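Fleece blanket

A fleece blanket is a bed covering or throw made from napped synthetic knit, most often polyester. It is lighter than a wool blanket of the same size and is used as a top layer in cool weather or kept folded at the foot of the bed.

Fabric

The surface is brushed to raise the fibers, which gives fleece its slightly fuzzy feel. Dark shades such as burgundy are common in household use, partly for contrast with pale sheets.

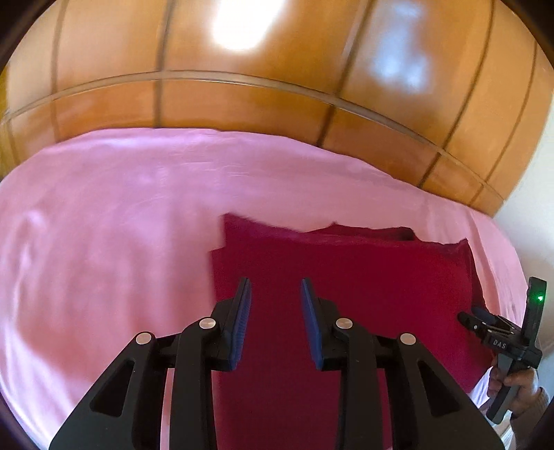 Edges

Cut fleece does not fray, so many blankets are sold unhemmed. Others have a whipstitched, bound or crocheted edge. Scalloped borders are usually worked in yarn through holes punched along the rim. The Nilletti pattern book lists 12 such borders.

Folding and storage

A blanket is commonly folded in half lengthwise, then again into a thick rectangle. On a made bed it may be left on top of the bedspread, often with the decorated edge showing.
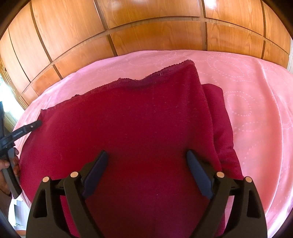 Folded maroon fleece blanket with a scalloped border, on a pink bedspread.

Care

Fleece is washed cool and dried on low heat. High heat flattens the nap, and lint clings to dark colors.

See also: Bedspread, Throw, Quilt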